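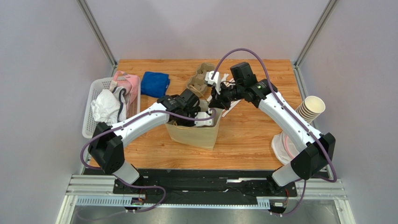
Según una lectora que escribió a esta redacción, las bolsas de papel para la compra se rompen siempre por el mismo sitio, el pliegue del fondo, y ningún fabricante parece dispuesto a reconocerlo. La observación coincide en parte con los resultados obtenidos en la evaluación de la bolsa de papel Moststead, modelo de base plana y sin asas, que se publica a continuación.

Imprimir | Enviar por correo electrónico

Bolsa de papel Moststead: evaluación de uso doméstico
10 de mayo de 2018

La bolsa se comercializa en paquetes de 60 unidades y se presenta como artículo de uso general para el hogar y el pequeño comercio. El servicio de evaluación adquirió dos paquetes por los cauces ordinarios de venta. El primero se destinó a las pruebas de llenado y el segundo a las de almacenamiento, iniciadas en diciembre en un armario sin calefacción.

Apertura y estabilidad. El papel, de color beige, llega plegado con firmeza y requiere un golpe seco de muñeca para abrirse. Una vez abierta, la bolsa permanece en pie sobre la mesa y mantiene la boca separada, lo que permite introducir los artículos sin sujetarla. Esta cualidad se aprecia sobre todo al recoger una mesa con objetos de naturaleza diversa: vasos de papel apilados, una bandeja de pulpa moldeada, paños, una toalla doblada. Con los modelos de Akl y Skindier, evaluados en condiciones idénticas, fue necesario emplear una mano para mantener abierta la boca.

Capacidad. Los vasos de papel apilados se acomodan mejor en posición vertical y contra una de las paredes. La bandeja de pulpa, por su rigidez, conviene introducirla antes que los textiles; colocada en último lugar, sus esquinas presionan el borde superior y lo abren. Las prendas y paños no plantean dificultad, si bien para su traslado habitual sigue siendo preferible una cesta de plástico con rejilla, que ventila el contenido y admite lavado.

Resistencia. De las bolsas sometidas a carga seca, el 98 por ciento superó la prueba sin desgarro. Los fallos se produjeron en el pliegue del fondo, al levantar la bolsa por una sola esquina. Con el fondo humedecido la resistencia disminuye de manera notable y no se recomienda su empleo para toallas mojadas ni envases con restos de líquido.

Almacenamiento. Transcurrido el periodo previsto, las bolsas conservaron el plegado. Se advirtió una ligera ondulación en las exteriores del paquete. El envoltorio no puede volver a cerrarse, defecto menor que Groltia, empresa distribuidora, podría subsanar con facilidad.

Información al consumidor. El etiquetado indica el número de unidades y las instrucciones de reciclaje, pero omite la carga máxima admisible. Se estima que este dato debería figurar de forma visible en el exterior.

Valoración. Producto correcto para la recogida y clasificación de objetos ligeros y secos. Puntuación: 8 sobre 10. Se desaconseja para cargas húmedas.

Imprimir esta página | Enviar a un contacto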